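Forum index > Home and service robots > Shows, visits and open days

Thread: Lendena open day, what I saw

hexkey_dan
Went to the Lendena open day in Promstead last month and said I would write it up, so this is the write-up. It was in May, doors at 10, and there were 70 people on the list. They split us into groups of 20 and walked each group through three rooms.

First room was a talk. Jasper Bakker did that one. He runs the data side. The short version is that they have people tidy real bedrooms and kitchens using hand-held grippers with cameras on them, and the recordings train the policy that runs on the arms. He said the current bedroom set is 4,000 recordings and they want a lot more before they show anything on a moving base.

Second room was the arms. Two of them bolted to a bench, clearing wrappers off a folded blanket into a bin. It worked most of the time. When it missed, it closed on nothing, went back up and tried again. One run took four tries on a flat piece of plastic and the operator stopped it.

Third room was where you got to try the hand-held ones yourself, and that was the best part for me. You squeeze and the jaws close, and you learn fast that it isn't your hand. Tissues are easy. They bunch up in the pads and come along.

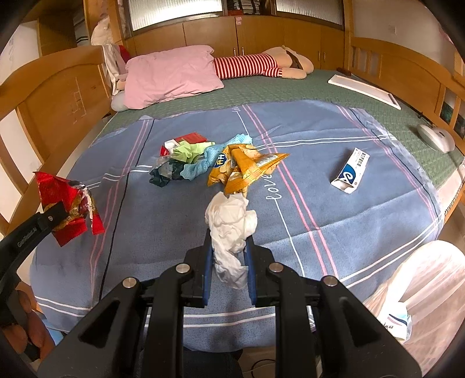
Stiff wrappers are harder. If you come in flat they slide away from you, and if you come in steep you push them into the bedding. The woman running our table, Naa Asamoah, told everyone to slow down before closing and to keep the tips level with each other. I got better after ten minutes, but I was still a lot slower than I would be by hand.

Happy to answer questions. I took notes in the talk but not in the other rooms.

marrow_lane
Thanks for this. Did they say what the arms do about small boxes? I have seen plenty of demos with soft stuff, and then someone puts a carton down and it gets crushed or shot across the room.

hexkey_dan
They had cartons in the bench demo, small empty ones. It picked them up by the short side and didn't crush any that I saw. I asked whether it knows the difference between an empty box and a full one and Jasper said no, not before it lifts.

tobermore
I was in the afternoon group at the same event and I came away less impressed. The bench demo we got was slower than what you describe and the operator stepped in three times while we stood there. Also, a blanket on a bench is not a bed. A bed gives when you push on it. I asked about that and was told it was "in progress".

hexkey_dan
Fair. Our operator stepped in once that I noticed. I don't know if they changed anything between groups.

tobermore
They might have. Ours had a different bin, taller, and it clipped the rim a couple of times.

quillfeather
Question from someone who works in care homes and not in robotics. What does it do with things that aren't trash? Half of what is on a resident's bed looks like litter and is not. Folded paper with a phone number on it, an open packet of something they are still using, a candy wrapper they are keeping for a grandchild's collage.

hexkey_dan
That came up in our talk. Right now a person tells it what goes. They have a tablet screen where you tap the items first. Jasper said they aren't trying to have it decide on its own this year.

quillfeather
OK, that would be usable. Slow is fine for us. Wrong is a problem.

pennine_ray
I'll disagree with the general mood here. Hand-held collection is a good way to get a lot of variety for not much money, but you are recording a person's wrist. People twist and reach in ways a bench arm can't. We tried something close to it at my old job at Khattak and threw out 40 percent of the recordings because the arm could not reach the poses. I would want to know what Lendena's number is.

marrow_lane
Was that 40 percent before or after you gave people instructions?

pennine_ray
After. Before was worse. Most of it was people leaning over the far side of a bed or a table and turning the gripper back toward themselves.

hexkey_dan
I didn't ask about rejected recordings and I don't think anyone in my group did. Naa did tell us not to turn our wrists past a certain point, and she corrected me on it twice, so they know about it.

pennine_ray
Good sign. It still depends on how strict they are when nobody is visiting.

tobermore
Agree with Ray on this one. And I would still like to see the arm on a real mattress.

gantry_sue
Does anyone know if they are doing another one? I missed the sign-up. I went to the Nemus day last year and it was all slides, no hands on anything.

hexkey_dan
There was a sheet by the door for the next one, no date on it yet. I think you can write to them and ask to be put on the list. Parking is bad, so use the lot behind the building and come in by the side entrance.

gantry_sue
Will do, thanks. Did the grippers come in different sizes? I have small hands and the last one I tried at a show was no use to me.

hexkey_dan
One size on our table. The person next to me had small hands and used both hands on it for the first few tries, then managed with one. I would ask when you write to them.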